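Safety note from the Dirnasum home tasks group

Many of you asked what happened with the grippers in December, so I will try to tell it in order. The short version is that two of our hand-held units stayed closed when the trigger was released, and one of them pinched the finger of Binta Bashir while she was folding laundry. She had a bruise and a broken nail. She was back to work after 2 days, but we stopped all the cloth tasks until we understood the reason.

For readers from the other groups: our people collect folding and picking tasks in normal homes, with the same two-finger gripper that later goes on the robot arm. The person holds the unit and squeezes the trigger. A spring should open the fingers again when the hand relaxes. The spring is not strong, and this was a choice we made in summer, when several people complained of tired hands after a long session.

Cloth is the most difficult material for this tool. A cup or a box touches only the pads, but a knitted piece goes where it wants. When you pinch it, a part of the fabric makes a loop and another part can go down between the fingers, close to the linkage. Lerato Dlamini opened the two bad units on the bench at Galley and found wool fibers packed around the lower pins of both. In one of them the fibers were so tight that she had to cut them out with a small blade. With this extra friction the weak spring could not bring the arms back.

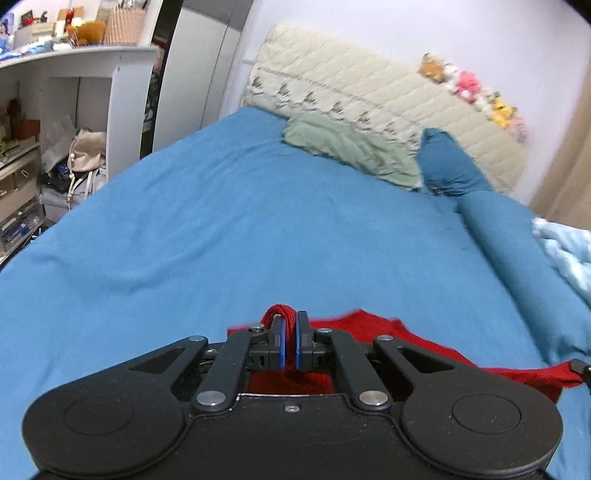 Can the fingers get stuck even if the pads look clean?
They can, and this is what confused us. The fibers collect around the pins and behind the caps, so a unit with very clean pads may still close and not open. Please check the movement of the arms and not only the fingertips.

The accident itself was simple. Binta released the trigger, saw that the sweater did not come out, and put her other hand between the fingers to pull it. At that moment her grip moved a little and the trigger went in again. She told us that she had done the same thing many times before without a problem. I believe most of us have done it too. I did.

Marleny Inga looked through our maintenance log and found that the worse unit had passed 2,000 closing cycles on cloth since its last cleaning. The log had a space for cleaning, but no limit was written there, so the collectors had nothing to follow. This mistake belongs to the office and I want to say it clearly.

From now on these rules are valid for all cloth work:

Clean the pins with the short brush every 7 sessions. After wool or loose knit, clean the same day.

Before you start, close and release the unit 14 times with nothing in it. If the fingers are slow to open even one time, do not use it.

If fabric is caught, put the unit down on a flat surface, take your hand off the trigger, and turn the lock to the side. Only then pull the fabric. Never pull it with the unit in your hand.

Write every jam in the log, also the small ones that you solved in a moment. We had only one jam written before the accident, and when I asked people in person I heard of many more.

Petronella Kruger is testing a stronger spring together with a small cover for the lower pins. The first cover was too wide and it rubbed on the arms — the second one is better, but it makes the cleaning slower. We have not decided. If your hands get tired with the new spring, please tell her, even if it seems a small thing.

Units in the Mofokeng storage room with a yellow tag are waiting for inspection. Please do not borrow them. Questions about the log can go to Marleny, and for a replacement brush ask Lerato at the bench in the morning.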